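Speaker notes - "What the survey didn't ask"
Kwesi Bawa, afternoon session, 25 min plus questions

Slide 1. Title. Wait for the door to close. Skip the bio, they have the program.

Slide 2. The Pistwood four-day week survey. Read the headline number out loud: 1,433 employees replied. Then ask the room how many were sent it. The report gives the answer on page 31, in a footnote, and it's 2,000 "or more." Or more! I wrote to ask. No reply as of April.

Slide 3. Who fills in a survey about getting Fridays off? People who want Fridays off. I would too. Go slowly here, this is the part people argue with over coffee. 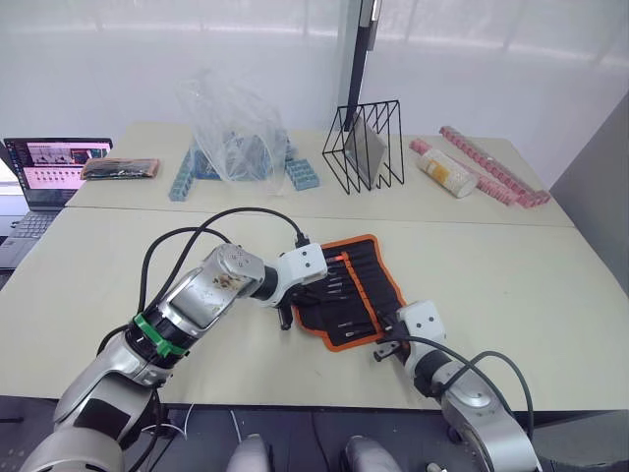
Slide 4. Self-reported output. Staff were asked whether they got "as much done as before." Most said yes. Ask me whether I eat enough vegetables and I will also say yes. Pistwood had shipping records and ticket counts for the same months and used neither of them.

Slide 5. Isisance and the dropouts. 1,037 people started the trial, and 116 left the company before the end. Their answers were taken out "for consistency." Maybe they left for ordinary reasons - people do. But if even a few left because five days of work got squeezed into four, we've thrown away the ones we most needed to hear from.

(If someone says the turnover was normal: normal compared to what? There is no comparison group. Don't get drawn in, move on.)

Slide 6. Haltance. Shorter, if time is tight drop it. Their trial ran through the summer, their slowest stretch. Of course things felt calmer.

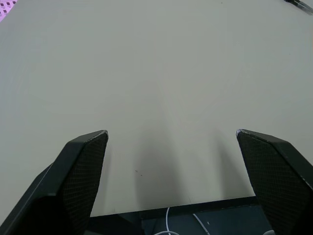 Slide 7. What I'd accept. Two similar departments, one on four days, one on five, a full year, and numbers somebody else collects. Antwi came closest and still let managers choose which teams took part. I asked them why and was told it was "better for morale." Fine, but then don't call it a trial.

Slide 8. Somebody will ask if I'm against the four-day week. I'm not. I'd like one. I just can't tell from these reports whether it works, and I don't think the authors can either.

Questions. Repeat each one into the mic. Water is under the lectern.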